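Let the Forks Land Where They Land

I spend most of my working hours collecting examples for a robot that sorts silverware, and I want to make a case for mess. Real mess, the kind you get when you open your hand over a table and walk away. I think it's the best teaching material we have, and I think too many people in this field tidy it up before the robot ever gets a look.

Our first set of examples at Pamusari was beautiful. Every fork started parallel to its neighbor, handle toward the operator, with a polite gap in between. We recorded 420 of those. The trained model was a delight on a neat table and close to useless on any other kind. Turn one fork sideways and the arm would drift over to where a handle should have been, close on air, and carry that air very carefully to a tray. I watched it do this for most of an afternoon and went home thrilled, because the fault was so plainly ours. It had learned exactly what we showed it!

So we started dropping them. Sudheer Poduval wrote the rule on the whiteboard: drop, look, record. No nudging. If two forks cross, good. If one lands with its tines at the other's handle, good. If the whole lot ends up close to one tray, then that's the example you've been given, and you should be glad of it.

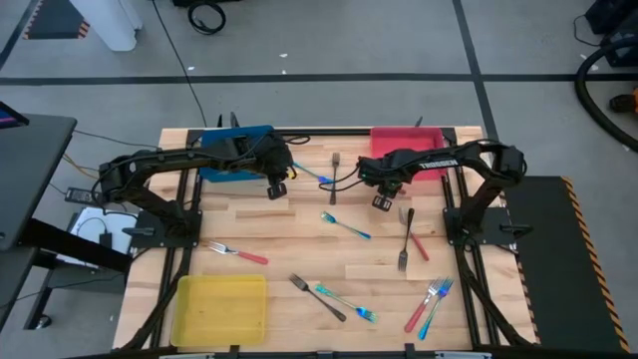
Forks and trays on the two-arm table.

The crossings are my favorite part. When one fork lies over another, a person working the arms has to decide something: take the top one first, or slide the bottom one free, or bring in the second arm to help. That decision is what we want to capture, and you can't get it from a table where every piece has its own parking space. Haruna Kaneko is our fastest operator and she does something I would never have thought to script. She'll pinch a fork near the neck, lift it a hair, wait for its neighbor to settle, and then go. Her pause shows up in the data. After enough of her sessions the model began to pause too, and I may have yelled a little when I saw it.

There's a fair argument on the other side. Random drops are lopsided. You get plenty of forks lying by themselves and not nearly enough of the hard tangles, and a planned layout lets you ask for the hard ones directly. People who like tidy charts also like knowing that each angle was covered the same number of times. I understand that, and we do stage some tangles on purpose now, 61 at last check. I'd still keep them as seasoning. A tangle built by a person has a look to it. We make the same three or four shapes over and over, and the model gets very good at us.

The same goes for color and finish. Mix the red handles with the shiny rainbow metal and the plain dark stuff. Dark metal on light wood is easy to pick out, and the rainbow finish can change color as the arm's shadow moves over it. A set with only one kind of fork teaches the robot that forks come in one kind.

What about bad takes? Keep more of them than you want to. If an operator fumbles a grasp, lets go, and gets it on the second try, that recording is gold, and I've seen teams throw out stacks of them for looking clumsy. Robots fumble. They need to see what comes next. We have 2,729 recordings now, and the ones I'd fight hardest for are the ones where something slips and somebody calmly reaches back for it.

Next month we add spoons, which nest, and I can't wait.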